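Print | E-mail

Lerden Film Festival adds a silent comedy program for March

The Lerden Film Festival will open its next edition with Gikunora, a 1927 railroad comedy that has not been shown in a theater for decades. The new print was made from two incomplete copies – one of them missing its last reel.
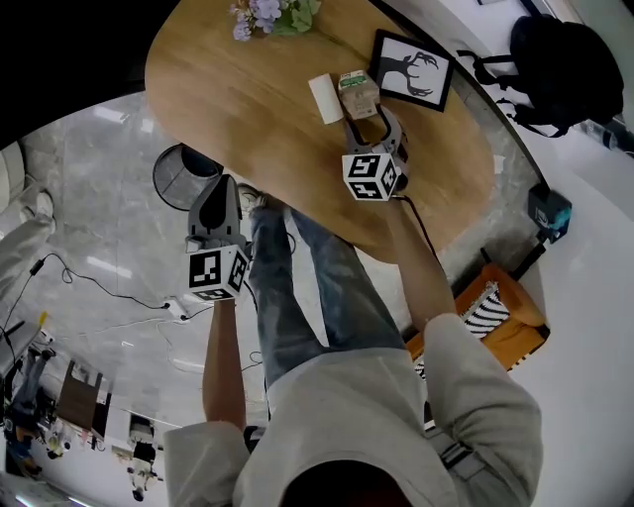 Press and Publicity Department

Gikunora will screen with live piano by Karthik Howlader, who wrote the score over the winter. It is the first of 11 silent features in the program, most of them chase pictures and small-town farces. Seven come with new English title cards.

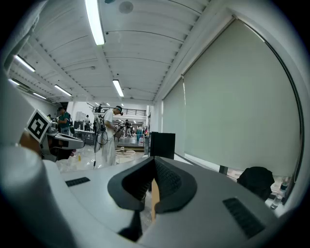

The program was put together by Nneka Balogun. Shorts will play before every feature, and the late shows at the Kamel Theater will be repeated the next afternoon at a lower price.

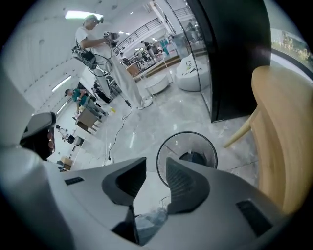
Abundio Tovar said the railroad picture was "a lot rougher and faster than people expect from a comedy of that age," and that the last 20 minutes should be seen with a full house.

Passes go on sale at the Kamel box office on July 9, 2023. Press requests go to Asmaa Gaber at the festival office.

Print | E-mail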